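Speaker notes: Writing your first mentored research award
Trainee session, Umstead Hall, 3/30/19
Anisa Simanjuntak

Start right away, people will still be finding seats. Say hello, thank Retno Rahman for setting up the room and the sign-in sheet.

Ask for a show of hands. Who is in the PhD years? Who is back on the wards? Who has already drafted an aims page? Tell the last group I'm thrilled they came and that I'll be asking to see those pages at the break!

My own story, keep it short. I wrote my first application during the Pillai fellowship, on nights, in a call room with one working outlet. It wasn't funded. The second one was, and I still love reading the two side by side because the science hardly changed at all. What changed was the training plan. In the first version it was half a page and I'd written it the evening before it was due.

So that's where I want to spend our time today — the training plan. Most of us came up through labs where the aims page got all the attention, and it does deserve plenty. But this award is paying for you to become something, and reviewers want to read how you'll get there.

(Slide: the two training plans.) Let them read. Don't talk over it. Then ask what they notice. Someone usually spots that the first one lists courses and the second one says what I couldn't do yet. Biostatistics was my gap, and I said so in plain words. Please be this frank in yours. 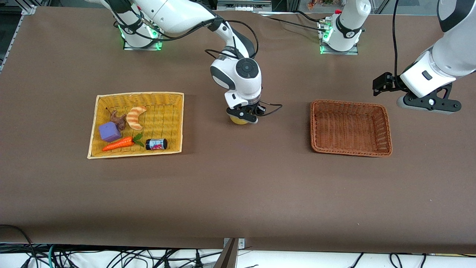
Next, mentors. You need one who knows your science and one who has lived the clinic-and-lab split, and they may be different people. Ask early. I asked mine in July for a winter deadline and it still felt tight. Give each letter writer a paragraph on what you hope they'll cover, so you don't end up with 2 letters that both praise your pipetting.

Pause here for questions on mentors. There are always some about a mentor who is changing institutions. Answer: put it in the application, name the backup, get the backup's letter.

Protected time. Read out the sentence from the Sakis program handbook and ask the room what it promises. (Very little!) Then show the rewritten version, with clinic half-days spelled out and the division chief's name under it. Get yours in writing before you submit.

Budget, quickly. Skip this if we're past 29 minutes. Travel, coursework, software. Retno has the template and will send it to everybody on the sign-in sheet.

Exercise, 11 minutes. Everyone writes 200 words on the skill they're missing and who will teach it to them. Swap with a neighbor from a different field. I love this part, the room gets so loud. Walk around, don't stay at the podium.

Bring them back. Take a couple of volunteers to read theirs. If it's quiet, read mine from the Clitness application, the bad draft.

Last thing: the internal review deadline comes before the real one, and the research office won't bend on it. Retno has the date. Leave my email up on the screen during questions.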